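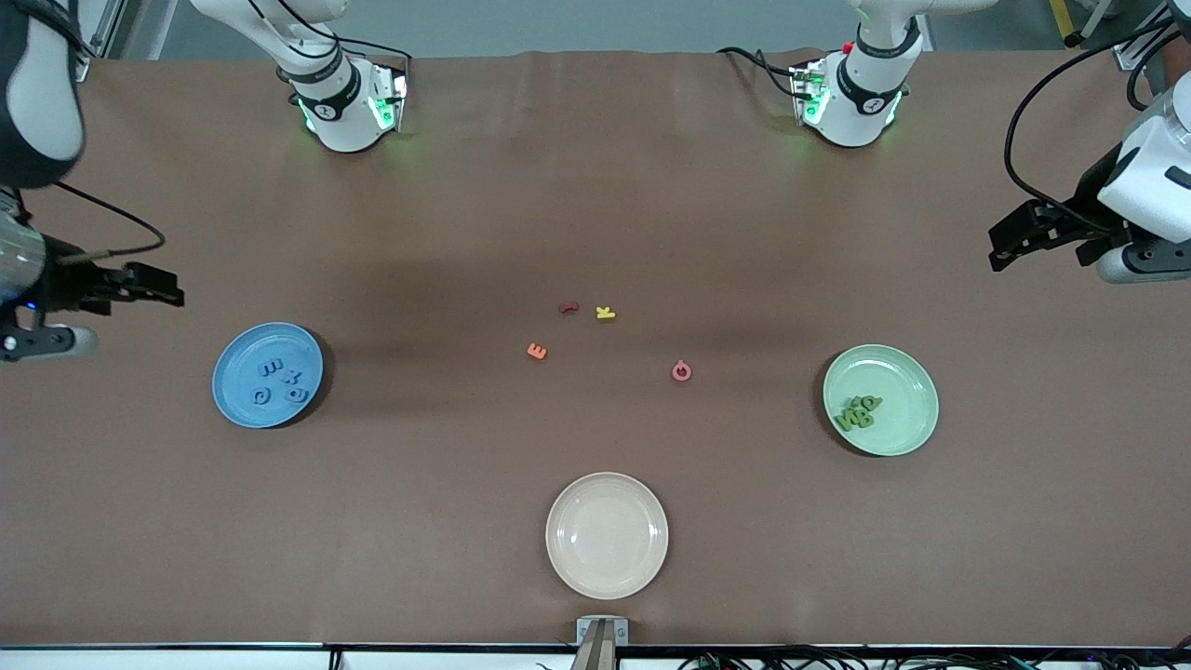
Figure 8.1 A long tabletop covered in brown paper.

Chapter 8
Paper: The Sheet Under Everything

Pick up any sheet of paper and tear it slowly, first one way, then the other. One tear runs almost straight and the other wanders off to the side! You have just found the grain, the direction in which most of the fibers lie, and it will follow us through this whole chapter.

Brown paper is a wonderful place to start. It is usually made from wood pulp that has not been bleached, so it keeps much of the color of the wood, and its long fibers make it tough. We begin in Section 8.1 with how those fibers grip one another as water drains away. Section 8.2 visits the mill at Drandville, where 24 rolls leave the floor on a normal day (the noise is tremendous), and follows one of them from wet pulp to finished sheet.

Before you read on, cut two strips from a grocery bag, one along the grain and one across it. Wet them both and watch which way they curl. Keep your notes, as you will need them for Problem 2.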